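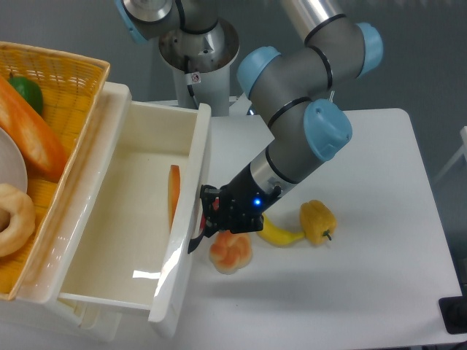 I'd been meaning to sort the plastic drawers for months, and the state of them in January finally shamed me into it. Start by pulling one right out and emptying it, all of it, no cheating! White ones with rounded corners inside are a joy to do (no crumbs wedged in the joins), though that shiny surface shows every smear, so have a dry cloth handy.

Now mix a squirt of washing-up liquid into warm water and wipe the base, then the sides, then the back of the front panel, which I always forget. Leave it open for 17 minutes, or as long as a cuppa takes. I put back 3 things at most to begin with and live with it for a bit – my Clilwood drawer has stayed tidy since, the Gendetti one less so...

Filed under: Kitchen Tidy-Ups
2890 shares | 3 comments

More like this
Lining a cutlery tray
Telleston tubs: which lids fit?
Getting smears off white plastic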